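Home Reviews Equipment Safety Notices Archive Contact

Review: Onda Two-Hand Handling Package, Drestutico

Reviewed by Gavin Dunbar, Equipment Assessment, Pelach

Pelach evaluated the Onda handling package over a period of several weeks ending in November. Onda is sold by Drestutico as an add-on for full-size humanoid robots fitted with multi-fingered hands. It supplies grasp planning, hand-to-hand transfer and a supervisory stop function under a single license. The assessment was requested by our Tăng site, which is considering the package for stocking and clearing tasks in shared kitchens.

The package was installed without difficulty. The documentation is complete, although the section on hand calibration assumes a workbench and says little about furniture of the kind found in an ordinary room. Our work was carried out with bottled drinks, a desk and a refrigerator, and the robot remained on its cables throughout. An operator was present at the stop control for every run.

Reaching and Selection

Performance in this part of the task was good. Onda identified bottles reliably by cap color and approached them at a sensible speed. Two bottles standing side by side on the far end of the desk, one with a green cap and one with a yellow-orange cap, did not confuse it. The open hand was brought in over the bottles with the fingers slightly spread, and the planner corrected its position before closing. We did note that the approach path takes no account of the cables. Where a cable runs down the robot and across the floor, as ours did, its routing is left entirely to the user.
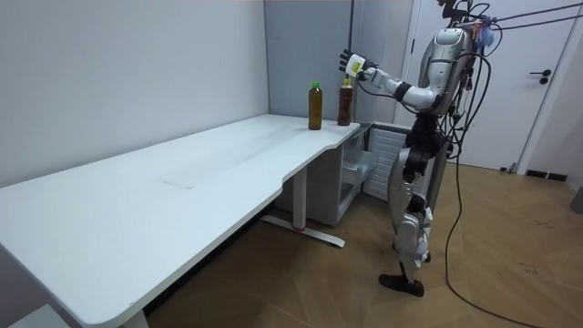 The Transfer Fault

The reason this review does not carry a recommendation is a fault in the hand-to-hand transfer. In 86 transfers, the package released the upper hand before the lower hand had reported a secure hold on nine occasions. Seven of these were recovered by the operator. In the remaining two the bottle fell to the floor, and in one of those the cap loosened and the contents spread across the parquet near the robot's feet.

The logs show the same sequence in each case. The lower hand registers contact at the fingertips, Onda treats this as a completed grasp, and the release command is issued while the fingers are still closing. Smooth, curved bottles appear to be the worst case. We were unable to reproduce the fault with square cartons.

A second matter concerns the stop function. After the spill, Donnie Kerr, who was operating, pressed the supervisory stop. The arms continued to the end of the queued motion and came to rest more than six seconds later. The hardware stop on the robot itself was then tested separately and acted at once. Drestutico's manual describes the supervisory stop as suitable for "routine interruption" – wording that we consider too vague for a control presented on screen in red.

The transfer normally takes place low, beside the corner of the table and in front of the gap next to the refrigerator. One hand holds the green-capped bottle near the top while the other supports it from underneath. This stacked grip is sound once both hands have closed. With the other bottle lying in the door shelf a short distance away, however, there is little room for an operator to reach in, and our staff were instructed not to attempt it after the first drop.

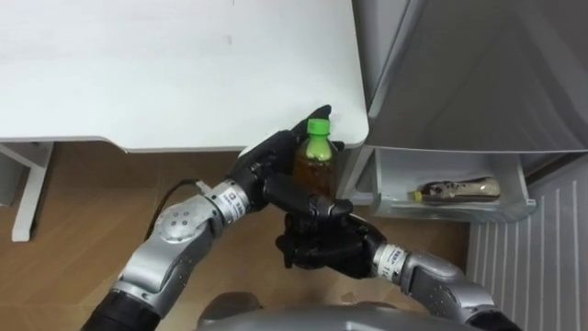
Supplier Response

Drestutico acknowledged the transfer fault within a week and supplied a revised setting that requires a force reading from the lower hand before release. No early release has occurred with this setting in the limited testing completed so far. Transfers are noticeably slower. No change to the supervisory stop has been offered.

Assessment

Onda is a capable package for reaching and single-hand placement. Sites already holding a license may continue to use it for those purposes. Two-hand transfer should remain disabled until the revised setting is issued as a standard release, and the supervisory stop must not be relied upon as a safety control at any site. Liquids in open containers are excluded from all use. Cables should be secured away from the walking area before power is applied.

The Tăng site has been advised to postpone its purchase. A further review will follow on receipt of the next version.

Related items
Hardware stop checks for humanoid platforms
Cable management in small test rooms
Review: fingertip sensor covers
Reporting a dropped load

This site uses cookies to remember your preferences. By continuing to browse you accept our cookie policy. Accept Settings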